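Wall-hung sink cabinet vs. one with legs for a small half bath

nipon_i
We're redoing the half bath in October and I have it down to two. The Turna is wall hung, one deep drawer. The Carré stands on four legs and has doors. The wall is tile over drywall. Which would you get?

tilda44
Legs. A wall-hung cabinet needs blocking between the studs, and you'd have to open the wall to put it in.

Yaowalak Wiriya
I disagree. We hung a Turna two years ago and it hasn't moved. My installer cut the drywall behind the cabinet, screwed in a 2x8 and patched it. You can't see any of it. Mopping under it is easy.

tilda44
And what did that cost?

Yaowalak Wiriya
Some $195 on top of the install. The whole job came to $1,904 with the faucet.

nipon_i
That's less than I figured. Does the drawer clear the trap?

Yaowalak Wiriya
It has a U cutout at the back, so yes, but you lose the middle. Tall bottles go at the sides. I keep hand towels in the front part.
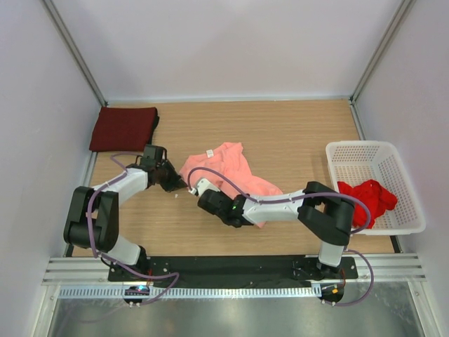 Get the soft-close slides if they still offer them. Mine came with the plain ones and I swapped them later.

parkside_dan
I'd still go with doors. Drawers under a sink are a pain when the shutoff leaks and you have to pull the whole thing out. Also check Tarnesier, they had a narrow one with legs.

nipon_i
Tarnesier's is too deep, the door would hit it. I'm leaning Turna. Going to find the studs tonight before I order.

tilda44
Check where the vent pipe runs too.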